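# The bin, the strap, and the yellow cable

Okay, so I promised an arm update back in June and then posted about tomatoes and went quiet. Sorry! The arm has been eating my evenings. If you're new: I rent bench space at Wanimwood, the shared workshop out past the feed store, and I've been trying to get a secondhand robot arm to pick small junk up out of a metal bin and put it somewhere else. There's no product and no deadline. I just want to dump a pile of stuff in a bin, go make coffee, and come back to less of a pile.

I got some questions in the comments last time about money, so let's get that out of the way. The arm came from a lab clear-out at Rowlands, a 500 mile round trip in a borrowed van, and I'm not telling you what I paid for it (my family reads this). Everything since then, meaning the gripper, cables, connectors, sheet metal, fittings and a frankly silly amount of Velcro-type strap, is at $1,167. I had pictured a number that started with a different digit and didn't have a comma.

## The bin

The bin was supposed to be the easy part. Version one was a plastic storage tub. It slid across the table whenever a finger touched the side, and it flexed so much that a touch on one wall moved everything on the floor of it. Version two was a wooden box I was pretty proud of, but the corners inside were dead square and every small object ended up living in one of them. The gripper can't get its fingers into a square corner. I can barely get mine in there.

So now we're on sheet metal with sloping sides, and it's so much better. Things roll back toward the middle, or at least lean toward it. I got it used and it already had scratches, and I've added plenty more. I figured out pretty quickly that my floor height was wrong in the software, by the noise. If you've never heard metal fingertips dragged over a metal floor in a room with other people trying to work, well, you make friends fast.

Scratches matter more than I expected, though. I was using a simple "anything that isn't gray is an object" trick to find things, and worn metal is not one gray. It has pale streaks and blotches and it changes completely depending on which ceiling lights are on. For a while the arm was really committed to picking up a scuff mark. I ended up taking a background shot of the bare bin at the start of each session and subtracting that, and the phantom picks mostly went away.

## Holding it still

I still haven't bolted the bin down. I know, I know. I keep moving it a half inch and changing my mind, and I don't want to drill holes in a shared tabletop until I'm sure. For now it's clamps. Bar clamps are great for this, quick on and quick off, and the only trick is remembering where the handles stick out. The software doesn't know about handles. I did add a fat keep-out box on that side after a close call, and I lost a bit of reach doing it, but I'd much sooner lose the reach.

(Yes, I check the clamps before every run now. Yes, there's a reason.)

## Cables, my nemesis

This is what I really wanted to write about. My gripper isn't the one that came with the arm, so all of its wiring runs on the outside. On a desk that's no big deal. On something that twists at every joint it's a whole hobby.

My first attempt was zip ties, nice and tight, very tidy. It looked fantastic until the wrist rotated and a connector popped straight out. So I cut them all off and went the other way, huge floppy loops, and those snagged on the bin wall when the arm reached down. The answer is somewhere in the middle: soft straps on the big segments where nothing bends, and then a deliberate loop of slack past each joint that has to turn. Mine are wide and kind of ugly. I've stopped caring.

A few things I'd do from the start next time:

- Drive the arm to the worst pose you'll ever use, slowly, and *then* set the slack.
- Strap on the long segments only. Never across a joint.
- Use a different color for one cable so you can follow it by eye. Mine's yellow and it has saved me a lot of squinting.
- Leave the last connector where you can reach it without taking the gripper off.

## Software stuff, short version

I'm using Flustodex to run the pick sequence. It's a little open source thing and I like it a lot, even if the manual is mostly a list of what you shouldn't do. It keeps a running total of attempts, and the counter was at 1,063 when I shut it down last night. Don't read that as 1,063 picks! It counts an attempt when the arm goes down, whether or not anything comes back up, and a good chunk of those were me fiddling with approach height over one poor object.

The thing I'm stuck on is clutter. One object alone in the bin, fine. Two or three pressed up against each other and the fingers don't know which gap to go into – or they pick a gap that's narrower than they are. My current fix is a small wrist rotation so the fingers straddle the thin side of whatever's on top. It helps with long things. It does nothing for lumpy things.

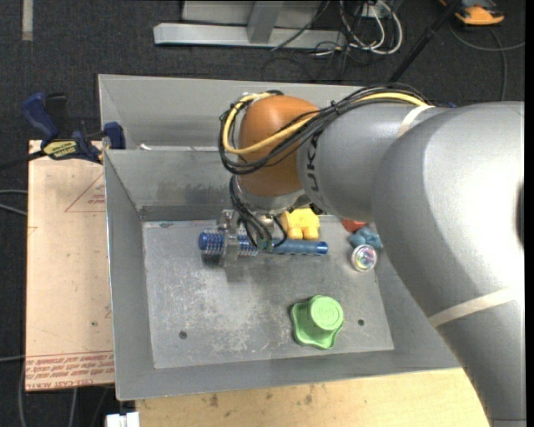 **Stummont, September 2, 2024**

Down in the bin with the mixed junk today. I wanted a bunch of shapes that have nothing in common, so there's the blue bristly cylinder with the handle (the fingers are around the bumpy part), a chunky yellow toy-ish thing right behind it, a few little items bunched up by the arm, and the bright green one off by itself. The long blue one is my favorite test. The balance point isn't where you'd guess from above, so going for the geometric middle is a bad plan, and I've been nudging the target toward the bumpy end.

You also get a pretty good look at the cable loops by the orange-brown joint cover, since a few of you asked. Black bundle over the top, yellow one swinging wide on the left, thin ones hanging down to the gripper. I think those thin ones could be a little shorter. I'd like to try a small printed guide on the collar before I touch the wiring again.

The round clear one with the shiny middle is going to be trouble, I can feel it. Anything that throws pink and green glints around messes with my background trick, and I haven't decided whether to fix that with lighting or just be a coward and take it out of the mix.

Still on the list: a proper mount for the bin, tidying the cords on the carpet behind it, and getting the drop-off side working with version 3 of the config file, which currently refuses to load if there's a space in the folder name. If you've run into that one, please leave me a comment. I've already tried underscores.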